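6/6/22

Spent the whole of Monday on one street. Judite Seixas sent over the scans from her grandfather's box, 26 glass plates of Rellthorpe before the tram came, and I had told her I'd have places and dates on all of them by lunch. By lunch I had two, and one of those was the church, which has its name carved over the door.

The trouble is the corner by the bridge. Gert Nel swears it's the north side and has sworn it to me in two long emails, the second with arrows. The shop sign reads Kolář, which would settle it, except that Kolář moved premises and took his sign with him like a sensible man. Nuno Bragança thinks the plate is flipped left to right. He thinks this about most plates, and it annoys me how often he's right.
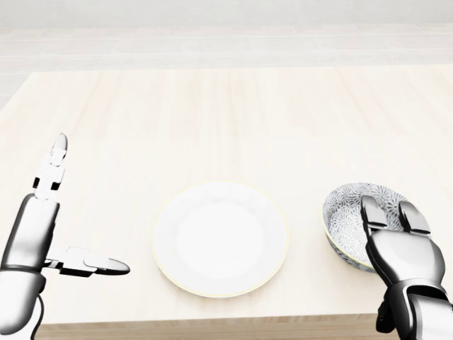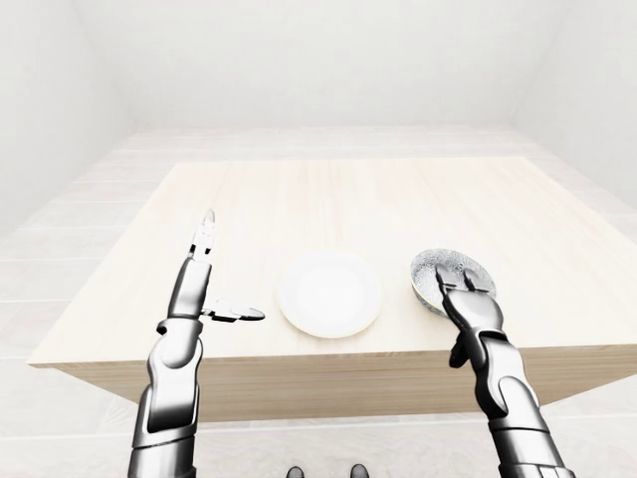
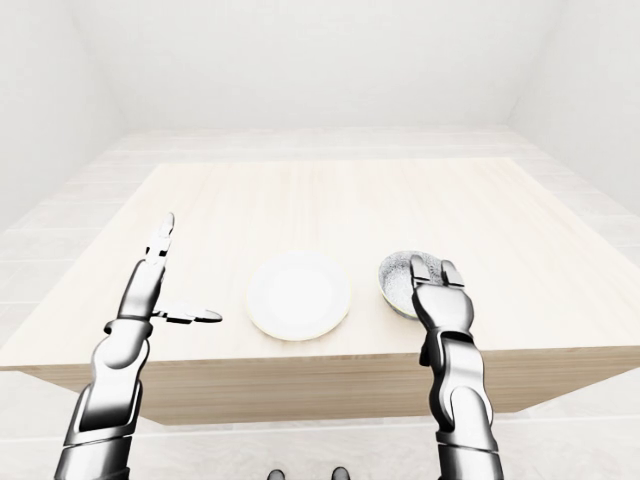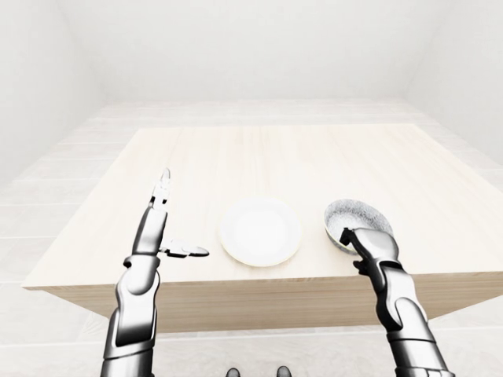 After supper I tried it flipped. The lettering went backward, so that was Nuno dealt with, and I enjoyed it for almost a minute. Then I saw the river was on the wrong side for Gert too, and probably for me.

Hawi Tilahun has an old street directory and will look up the shop when she's home in July. Judite wrote at ten to ask how it was going. I said it was going well. Captioned the church again, this time with a comma, and went to bed.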